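Rinero Secure Mail Archive

For councillors, candidates and campaign offices

If you hold public office, you'll know how easily a letter from a resident ends up in the wrong inbox. Rinero keeps a sealed copy of every official message, sent or received, and files it by date and subject – so when a records request lands on your desk, the hunting about is mostly done for you. The standard licence covers 49 mailboxes and costs £400 a year.

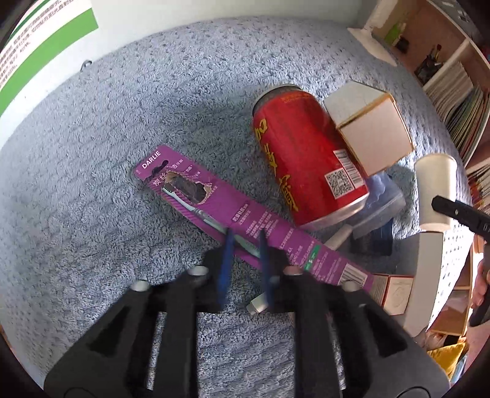 Can it store messages sent from a personal account?

Only if you forward them to your office address, where they are archived like the rest.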